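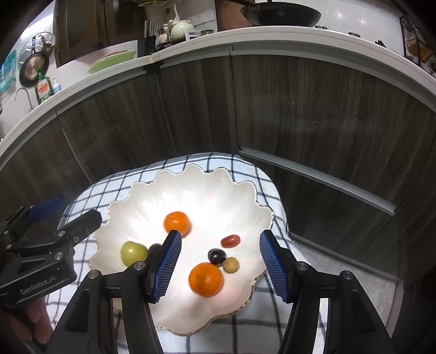

I had been meaning to get out to Prilgate for the Silel open day ever since the spring newsletter mentioned it, and I am so glad I finally filled in the form, because I have come home with a notebook full of other people's rules and a strong urge to rewrite our own. Silel do their recording in ordinary homes and in a couple of flats they keep on Herrera Street, and their whole visitor program was given over to how they run a session properly: who may be in the room, what has to be put away, how a grip should be made, what gets thrown out afterwards. The first task we were shown was fruit in a bowl, done with the hand-held gripper, and it was a good choice for a room full of people with opinions. Mandarins sit in there beside a grape, so you have something a good deal bigger than the gap you'd want for the small one, and the bowl itself has a wavy, gold-lined rim that anybody would be sorry to chip. Nearly every rule we talked about through the morning could be argued over that bowl, and most of them were!

I should say who was there. We were a mixed lot, a few from robot labs, some from aged care and a good number who (like me) look after training and procedures somewhere and had come to pinch ideas. Pascual Maldonado met us at the door and gave the welcome. He looks after session practice for Silel, and he has a nice unhurried way of explaining things, with a lot of stopping to ask whether we did it differently at home. Ximena Echeverría took the afternoon, on privacy and records, and I'll get to her part further down as it was the bit I'd come for.

The handbook

Everybody got a loan copy of the session handbook to read over morning tea. It runs to 41 rules, and the copy on my chair was the version dated June 9, 2021, with plenty of pencil in the margins. Pascual was quite open that the first version was much longer and that people simply stopped reading it. The one they use now is spiral bound and lies flat on a bench, and it's sorted by when you need it: before you leave the office, at the door, before each task, during, after, and going home. I liked that very much. Ours is sorted by department, and I have watched new people flick back and forth through it looking for the page on batteries.

The wording is plain too. "Ask before you open a cupboard." "Put it back where the family had it." "If you drop it, stop and say so." There is an entire section on shoes.

At the door

Before any equipment comes out of its case, the operator walks through with the person who lives there and agrees on the rooms. Only the agreed rooms are used. Mail, medicines, family photos, school notices on the fridge and anything with a name on it go into a lidded tub, and the householder carries the tub to another room. The operator doesn't handle it at all. I asked whether that slowed things down and Pascual said yes, a bit, and that the slow part was almost always the fridge.

What they don't do is tidy. This caused the liveliest talk of the morning. Some of us had assumed you would want a nice clean bench, and their rule is firmly the other way — leave the house looking lived in. The kitchen with the fruit bowl is a fair illustration of what they mean, with the dish soap by the tap, a pan and a lid hanging on the wall, a teapot and a knife block on the back counter and a wok up on the stovetop. Under the handbook all of that stays put. The argument is that a machine that is going to be of any use in a kitchen has to cope with kitchens, and a home that has been cleared for the visit teaches it about a home nobody has.

There are limits. Knives stay in the block unless the task is written for them, and then there must be a second person present. The stove is off and is checked, with a hand on each knob, and the check is spoken out loud so that it ends up on the recording. A woman from a hospital kitchen was very taken with this last one and so was I. We sign a sheet for that sort of thing, and I think we all know how sheets get signed at the end of a long shift.

Making the grip

I won't pretend I followed all of this, but I wrote down as much as I could. The rule they call "open, settle, close" says the fingers go in wide on either side of the thing you are after, pause, and only then come together. Pascual had us watch for the pause. It is tempting to swoop (I swooped, badly, when my turn came) and a swoop makes a recording that is hard to learn from. They also want the pads to meet the object with their flat faces. The pads on this tool are bright blue with a fine grid on them, and he said the colour had turned out to be handy for teaching, as a person can see at a glance whether a pad is sitting square or has gone in on its edge.

For fruit there are some extra lines. Soft fruit is swapped out as soon as the skin marks, and it is not put back in the family's bowl. Fruit used in a session is bought by Silel and is never the household's own shopping. They have a preference for mixed bowls over a bowl of all one thing, with sizes and colours jumbled up, and the operator is asked to take whatever is easiest to reach first, as a sensible person would, without making a show of the difficult one. Dark fruit next to dark fruit is allowed. Somebody asked about the bowl, and whether a fancy rim like that was wise. The answer was that breakables may be used if the householder offers them and has been told in so many words that they could break, and there's a form, and there's a fixed payment if it happens. The form is a single page. I have a copy.

My own go went as you'd expect. I had not realised how much your wrist wants to help. You find yourself tipping your whole arm to see round the fingers, and Pascual very kindly told me that everyone does it on their first day and that the rule for it is number 11, elbows down, look with your head and not with your hand. I said it was the same advice I was given about icing cakes.

Operators work for 35 minutes and then must put the tool down, and this one has no exceptions, even if there's a single take left to do. They rotate hands where they can. I thought the lab people might grumble about it but they mostly nodded. One of them said tired hands were where his worst recordings came from, and that he had been trying to get a break rule past his manager since last April.

Lunch, which was very good

Sandwiches, a spinach pie, and proper coffee in the front room of the Herrera Street flat. I got talking to a young man who writes instructions for a bakery line and we swapped email addresses over a shared hatred of laminated signs. If you are reading this, I have found the template I promised and will send it along.

Privacy and records

Ximena's session was the one with the least to look at and the most to take home. She began by handing round a consent form from some years back and asking us to find what was wrong with it. We found plenty: it was one signature for everything, it had no end date, and there was no way to say yes to the kitchen and no to the hallway. The present form goes room by room, and the household can change its mind afterwards and has a name and a phone number to ring.

Recordings are logged in a system called Dotetti, and each one carries the version of the handbook it was made under. I thought that was clever. When a rule changes they can go back and see what was recorded the old way, and decide whether it matters. After they brought in the spoken stove check, they pulled 632 recordings that didn't have it and looked at every one again before letting them back in. It took weeks, she said, and it was dull, and she would do it again.

She was also firm on failed takes. They are kept and marked as failed, with a reason picked from a short list, and an operator is never scored down for having them. If people are punished for drops, she told us, you'll stop hearing about drops, and the fruit will go on falling just the same. There was a bit of a silence after that one. I know I was thinking about our near-miss book, and how thin it has got.

Reviewing is done by someone who wasn't at the session. The reviewer looks for faces, for names, for reflections in shiny surfaces, and for anything heard in the background that a family might not want kept. A recording with a doubt over it goes into a holding folder, and the household is rung. They don't guess.

What I'd like us to borrow

I have put these to our own group already, so some of you will have seen them. I'd like our handbook sorted by when you need it. I'd like spoken checks for anything with heat. I'd very much like a "what we won't tidy" line in the visit instructions, as we have been making clients' places look like display homes and then wondering why the staff get flustered in a real one. And I would like the break rule, with the same lack of exceptions, though I can hear the scheduling desk sighing from here.

I was less sure about the household carrying the tub. Plenty of the people we visit couldn't lift one, and when I raised it Ximena agreed it was a gap and wrote it down. She has asked me for wording. If anyone has a version that works for a person in a wheelchair or someone on their own with a bad back, please pass it on to me before the next meeting and I'll send it to her with our thanks.

Getting there: the Prilgate bus stops at the corner of Herrera Street and it's a short walk uphill. Wear shoes you can slip off.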